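Evening, November

Finished the moderation log for the club page tonight. 374 comments since the loss to Plondeso, and I hid 23 of them. Most were aimed at the goalkeeper. Reported 13 to the platform and got the same automatic reply each time, no breach found. The filter catches swear words but misses anything spelled with a zero. 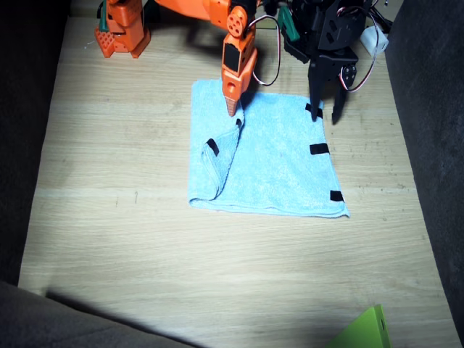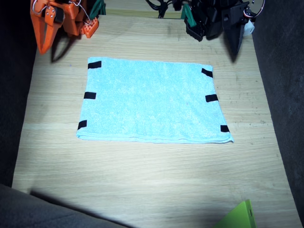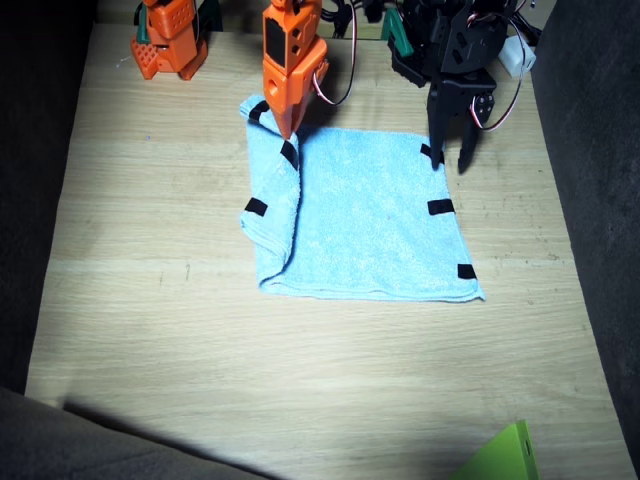
Blue towel on the table, all three.

Later, 10:40

Wrote to the league about closing replies for an hour after full time. Estura already do it and their page is quieter. The league will say it's up to each club. Read about 50 older comments to see if the same accounts keep turning up, and a few do. Centre half has taken his own account down. Training at six tomorrow, need to get the bibs out of the car.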